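Escorredor de enrolar sobre a cuba: como usar sem acreditar em tudo o que diz a caixa

Comprei o meu da Drerkham em setembro, convencido por uma embalagem que prometia "o dobro do espaço na bancada". O dobro não vi. Ganhei um canto onde pousar a tábua de cortar, e já não é mau. O resto depende de como se usa, e as instruções que vêm na caixa resumem-se a um desenho de uma mão a sorrir (sim, a mão sorri).

O que é preciso

Um escorredor de enrolar em inox, com varetas e pontas de borracha ou silicone
Uma fita métrica
Um pano seco
Detergente da loiça normal. O spray próprio que a Clutex vende para inox cheira bem e, na minha cozinha, não fez mais do que isso.

1. Medir a cuba

Meça a abertura de bordo a bordo, no sentido em que as varetas vão atravessar. Some 2 cm de apoio para cada lado. Há quem garanta que basta um apoio mínimo; experimente com uma panela cheia de água e depois conte-me.

2. Desenrolar e assentar

Limpe o bordo da cuba antes de pousar o escorredor. Gordura no bordo faz a borracha escorregar, por muito "antiderrapante" que venha escrito. Empurre com a palma da mão: se andar, volte a limpar. Se continuar a andar, o problema é do escorredor e convém guardar o talão.

3. Pousar os pratos

Os pratos rasos são os que dão mais trabalho. Virados para baixo, ficam com a água presa debaixo do rebordo. Virados para cima, fazem poça. Eu pouso-os virados para cima só enquanto lavo o resto, e depois inclino-os, com um lado apoiado na parede ou na torneira. Para tirar um prato, segure-o pelo rebordo e levante a direito. Arrastá-lo leva as varetas atrás.

4. Esperar, mas pouco

Dê-lhes 17 minutos, se gostar de cronómetros. Passados 30, o que não escorreu já não vai escorrer, e entra o pano. A ideia de que a loiça "seca sozinha" aguenta-se em agosto; em janeiro tenho as minhas dúvidas.

5. Limpar e enrolar

Passe detergente entre as varetas, enxague e seque antes de enrolar. Enrolado com água lá dentro, ganha cheiro. O fabricante fala em 2000 utilizações sem desgaste. Não sei quem as contou, e as borrachas do meu começaram a ceder bem antes disso.

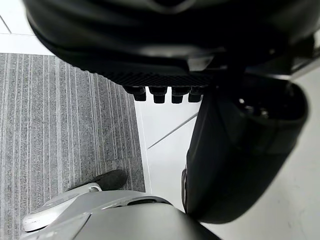
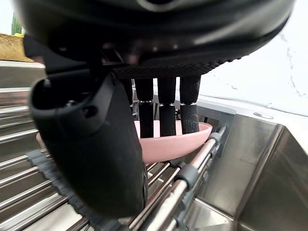 Escorredor aberto sobre a cuba, com um prato cor-de-rosa em cima.
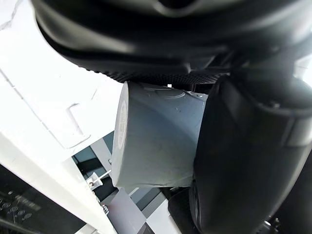
Comentários (1)

Skokholm
Discordo do passo 4. Tenho um escorredor da Mostyn há dois invernos e os pratos secam sem pano nenhum, desde que fiquem bem inclinados e com espaço entre eles. Já quanto às borrachas, dou-lhe razão: as minhas saíram das pontas e tive de as colar. Alguém sabe se se vendem à parte?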